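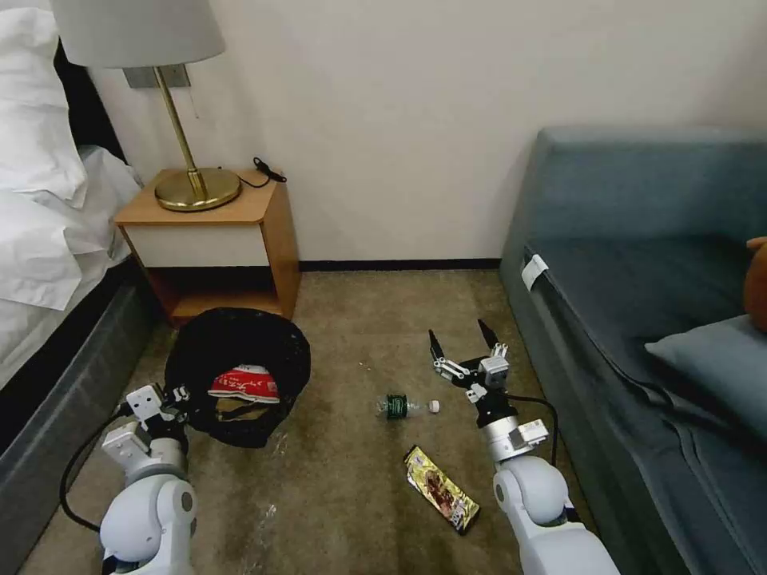

Floor between the bed and the sofa, bag open.

Search this site Search

Does picking up before checkout make any difference?

Obaidul Kodikara
Room 317, small, beige carpet. I've got a bottle, a snack wrapper and crumbs on the floor, plus a black bag lying open. My sister swears hotels charge less for cleaning if you tidy. I doubt it. And are the dark stains in the carpet going to land on my bill?

Makness
Never seen a discount for it in my life. Bag the trash anyway, it takes a minute. Leave the sheets, they get stripped.

Howlader
they charge whatever they want

Estura
Crumbs are normal. Stains are what I'd worry about, so call the desk before you leave and get the name of whoever answers. I don't buy "we'll make a note of it." Ask for it by email.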